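The Slow Business of Leaving a Farm

When Lilian Shemweta's father decided to give up the orchard at Pirkberg, he told the family over a bowl of soup and then asked if anyone wanted the last bread roll. That was in December, and by the following winter they were still going through the sheds. I'd driven up for what I thought would be a quick chat about apples, and I ended up staying until well after dark, with my shoes full of grass seed and a box of quinces on the back seat that I hadn't asked for and was very glad to have.

Anyone who has packed up a family place will know how it goes. You start in the kitchen, feeling brisk, and by morning tea you're sitting on the floor reading a seed catalogue. The Shemwetas had 66 years of this to deal with: ledgers, grafting knives, odd gumboots, a wireless, and a whole wall of jam jars sorted by a system only her grandmother understood (and she took it with her, bless her).

Lilian has kept more than she meant to. "I was going to be ruthless," she told me, laughing, while she rinsed cups at the sink. "I lasted until the first drawer." In that drawer were her grandfather's picking tallies, pencilled on the backs of envelopes, and tucked in among them a birthday card to a neighbour that had never been posted. The neighbour, Laimutė Raudsepp, is 97 and lives six minutes down the road, so they drove it over that same afternoon. She read it twice and put it up beside the telephone.

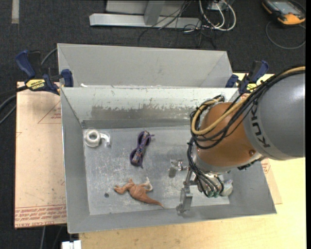
Laimutė remembers the district when every second gate had fruit behind it. She came as a young bride, knowing nobody and not much caring for apples, and picked for the Shemwetas for four seasons before she and her husband could afford trees of their own. She says the cold was the thing, not the work. You wore two pairs of socks and still couldn't feel the ladder, and at smoko everyone crowded around the one fire and argued about whose turn it was to fetch wood. She still favours a sharp apple, peeled in a single ribbon, eaten with cheese.

Most of the old growers have gone the same way as Lilian's father, one knee or one bad hailstorm at a time. Some of the land is under vines now, and a fair bit is just paddock, with a row of gnarled trees left along the fence for the parrots. Obadia Makokha, who bought the neighbouring block, has gone against the tide and put in cider varieties, and when I wandered over he was up to his elbows in mulch and very cheerful about the whole thing, although he did admit the first crop had filled little more than a wheelbarrow.

He'll be leasing the top rows from the Shemwetas as well, the ones nearest the dam, where the soil is deepest. Lilian's father walks up most mornings to see how the pruning is getting on. He has opinions, and Obadia, who is a patient man, makes him a cup of tea and listens to them all.

The house itself won't be sold until the quinces are in. There's still the loft to do, and the piano, which has to come out through a window.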